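Thursday, February 5, 2026

Tax office came to Barbier this morning. I heard it from Leidy Cuadros before I had my coat off. Two cars outside the bakery on the corner, another at the Barbier warehouse, and a third lot at the branch in Graven. By ten the whole street knew. They let the customers finish their breakfast and then put a card on the door.

I walked past at lunch. Blinds down, lights on. A man came out with a laptop bag under each arm, went back in and came out again with nothing. There was a radio van but they were only parked there, eating.

Thibault Pons says it is about cash sales. He did their books until May and left over something he has never explained, so I suppose he would know. He says the branches rang up one figure and banked another. He also says the inspectors have been buying lunch there for 14 weeks and keeping the receipts. I don't know how he would know that part.

The evening paper has it that 70 people were sent out across Jastunville and Graven, and that Mivar was visited as well. Mivar only supplies the flour. Their office says it was a routine request for invoices and they handed them over. The owner of Barbier is away and could not be reached. His brother told the paper they have always paid what they owe. 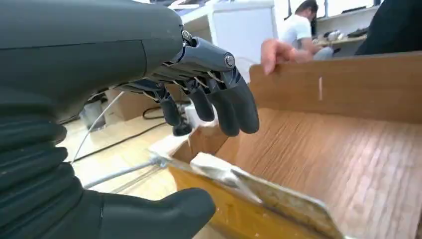
Leidy is worried about her niece, who works the counter in Graven and is owed for January. The staff there were kept in the back room until after three and asked who locks up the till. They were told to come in tomorrow as usual. Nothing was said about wages.

Got home late. Went through my own receipts after supper, which I had been putting off, and found more than 20 with the ink faded off. Copied out what I could read. Need to call the accountant before 10 tomorrow and ask if the copies count. Bread from the supermarket, not very good.

Back to top | Contact | © 2026 All entries remain the property of the author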